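Print this page | E-mail this story

The owner of Jallora has been baking bread for 20 years and still gets up at 3. We caught her between batches, flour up both arms, phone ringing.

"Rye is the one people get wrong," she says. "Too hot, too fast. Then they cut it warm. Gummy mess."
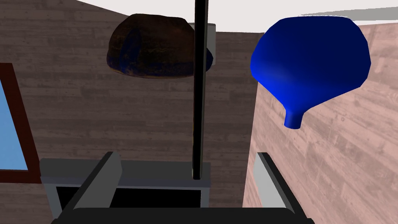
Her own rye rests a full day before anybody gets a slice. Customers complain. She lets them. The starter came from her aunt, fed every morning, fridge on Sundays.

Did she ever want a second shop? Long pause. "Once. Looked at a place over in Zestatari, signed nothing. The rent was silly."

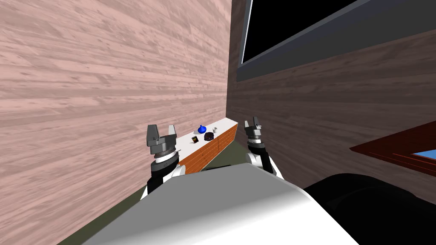 Low cabinet with a white top, set between wood-grain walls.

So one shop it is, 7 kinds of loaf, up to 43 rolls on a Friday tray. Any advice for home bakers? "Buy a scale. Cups are usless for flour." And a good knife, she adds, already walking of to the oven.

She wouldn't tell us what goes in the seeded one. We asked twice.

Last updated: September

Contact Uvidance | Copyright Uvidance, all rights reserved | Back to top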